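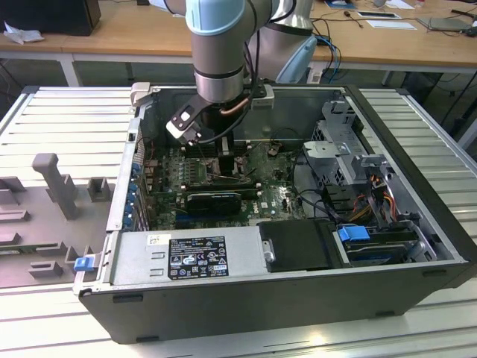
How many demonstrations do you need before a policy can put a processor into a socket?

More than you need for picking the thing up. Picking came good for us with a few hundred. Seating was still poor when we passed a thousand, and most of the gain after that came from throwing bad ones out.

flat_washer
Joined: July
I put that question and answer at the top because it's what everyone asks me by private message, and I'd like to have the rest out in the open. We're collecting teleoperated episodes on old Dell towers: take the processor by its edges, bring it to the socket, lower, let go, back off. One arm, one gripper, one camera beside the bench and one at the wrist. The set stands at 1464 episodes as of 30 Sep 2022. Of those I've marked 89 as unusable.

What I'm unsure of is the rest. A lot of them are slow. The operator comes in, stops over the board, wanders a bit, then goes down. Do I keep the wandering or trim it?

pinheader
Trim it. If the arm sits still for two seconds, the policy learns to sit still, and then it never leaves. We had a whole set from the Foruvero bench that did this. It hovered over the part until someone pressed stop.

flat_washer
I did wonder about that. But some of the stopping is the operator lining up on the wrist view. Take that out and the arm goes from travelling to descending with nothing between.
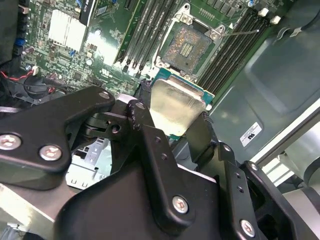
The angle is what takes the time. Our operators come in tilted, level the chip off late, and have to find the notches with very little to go on. Lesego Mkhize does most of the sessions and she levels early, well away from the socket. Her episodes are shorter and I think they're better, but they also look very much alike.

ohmslaw_kt
Alike is fine for a first set. You want one clear way of doing the job. Mixing three people with three habits gives you an average that none of them would do.

pinheader
Don't agree with that at all. One operator means one approach path, and the first time the tower is turned a little on the table you're off the end of your data. I would rather have the mess.

ohmslaw_kt
You can turn the tower and still have one operator. Those are separate things.

pinheader
Fair, but people don't. They get a good operator and a good position and leave both alone.

C. Kerslake
Carleen here, I look after labelling for the Laso set. A few things that have worked for us, in no order:

Note the case position at the start of each session. We write it on a sheet and type it in afterwards.
Move the case between blocks, and never during one.
Mark the episode at the point where the fingers open. You'll want that for trimming later.
Keep the near misses. If the operator comes down off the socket, lifts and tries again, that's worth having. Drop it only if the part falls or the arm faults.

On the stopping, we cut anything where the joints don't move for more than a second, and leave slow movement alone. That seems to settle the argument above, or it did for us.

flat_washer
Thanks Carleen, that's useful. Cutting on joint movement hadn't crossed my mind, I was going to do it by eye. How do you tell a near miss from a bad one when you're labelling? Mine are all just "ok" or "not ok".

C. Kerslake
We use three labels: clean, recovered, failed. Recovered means it ended where it should, however it got there. The labeller has to watch to the end, so it's slower work. Our set has 2949 in it and I would not like to go back and do it again.

rusty_spudger
Has anyone got anything out of the wrist camera? On our rig the side view did nearly all of it and I was going to drop the wrist stream to save disk.

flat_washer
Please don't. From the side you can't see which way round the chip is once the fingers are on it. The side view will get you over the board and that's as far as I'd trust it.

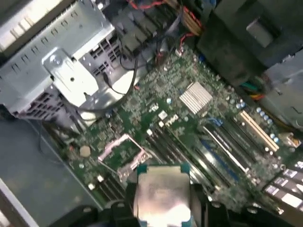

I trained once with each camera on its own, same episodes. Side only, it found the board every time and then came down wherever it liked. Wrist only, it was poor at the start, when the board isn't properly in view, and much better near the socket. Both together beat either. It wasn't a careful test, one seed each, so take it as you like.

rusty_spudger
OK, I'll keep it. Do you run them at the same rate?

flat_washer
Same rate, and the same clock, which matters more. We had a batch where the wrist stream lagged the joints and I didn't spot it until training. Those went in the bin.

pinheader
How are you off for processors? We bent pins on two boards and the Dalsgaard people wanted to know why the budget had gone.

flat_washer
All scrap, boards as well. If a socket gets bent we use that board for approach practice and don't record seating on it. I do worry that the old boards are dusty and a clean one will look different to the policy. Haven't got a clean one to try.

ohmslaw_kt
Vary the lighting before you worry about dust. Cheaper too.

pinheader
On that we agree. Lamp on, lamp off, blind down. Do it by block, as Carleen says, and write it on the sheet.

flat_washer
Right. Plan for the next lot is: two operators, case moved between blocks, lamp changed between blocks, three labels, pauses cut by joint movement. I'm going to relabel the old set first. Will post the numbers in here when it's trained.

rusty_spudger
Could you post the pause-cutting script as well? Ours is done by hand in Flunoto and it takes ages.

flat_washer
Once I've written it, yes.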